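Budgeting for the table and shelf around a humanoid, not just the robot

Posted in: Equipment and Planning
Asked by parquet_pete

We're a small group (three of us) about to put in a request for a humanoid with five-fingered hands. The robot quote is settled and I'm not asking about that. What I can't find anywhere is a sensible way to plan for everything around it. The first job is simple pick and place, moving play-kitchen sort of produce between a basket and a shelf, on a desk pushed up against a wall.

My draft has 3,000 set aside for "workspace" and my boss wants to know what's in it. Do I need an industrial bench? Proper bins? Is a room with a normal wood floor okay? I'd love to hear from anyone who has set up a station like this and remembers what they ended up buying.

Tags: humanoid, budget, tabletop, hands

wirenut_gonen

Depends on the robot. Ask the vendor.

Aiguo Xie

Oh, this is my favorite part of the whole business, so forgive the length! You do not need an industrial bench. Buy a standing desk with a plain white top and spend what you save on spare parts for the hands. We planned our Sillelov station this way, and the desk, a wire rack and a yellow plastic basket cover most of the work.
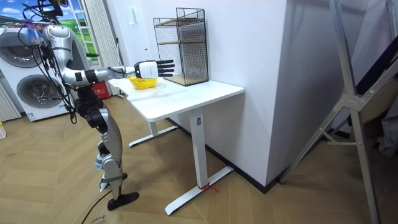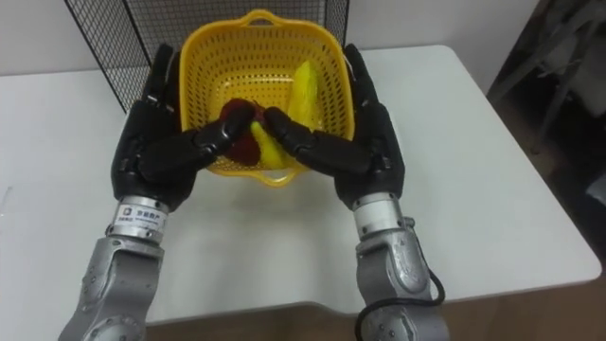
What I'd put on your list

Desk. Get one you can raise and lower if you can afford it. Arm reach on paper and arm reach with the elbow bent over a real tabletop are two very different things, and you'll want to change the height more than once in the first month. Check the feet too. Long foot bars are nice and stable but they stick out, so measure where the robot's own feet will go before you order.

Shelf. A small wire mesh one with wooden shelves is great. It's light, you can shift it over by a hand's width and try again, and it costs next to nothing. Buy two of the same, so a bent one doesn't stop your week.

Baskets. Shallow, please! Deep bins look tidy in a catalog, but two big hands have to fit in there together with an apple and an ear of corn, and the walls get in the way. Take the basket shopping with a ruler and the hand drawings from your vendor.

Cables. Everybody forgets these. Zip ties, straps, longer power leads, something to keep the leads off the floor where people walk. I'd hold back 30 for ties alone and you will use every one of them.

Floor. Ours is herringbone parquet and I like it fine. Put down a mat if your landlord is fussy.

Our total for the workspace came to 3,685, over what we'd asked for, and the overrun was all second copies of things. I'd ask for the higher figure at the start. Going back for more money in August, with half the office away, was no fun at all.

And do book the room for longer than you think. Once the hands start working over the table you won't want to pack up!

ding_bench

Agree with most of Aiguo's list, especially the shallow baskets. Two additions.

Work out where the person stands. We drew up a lovely plan with the robot on one side and the wall on the other and left no spot for whoever resets the fruit. Had to buy a narrower desk.

Also put shipping on its own line. The Zirkance rack we picked was cheap and the freight cost more than the rack did. If your boss wants to see what's in the 3,000, that's the kind of line that makes the rest believable.

parquet_pete

Thank you both, this is so useful! I've split "workspace" into desk, shelf, baskets, cables and freight, and added a second shelf. Going in with 3,685 and the list attached. Will measure the foot bars tonight.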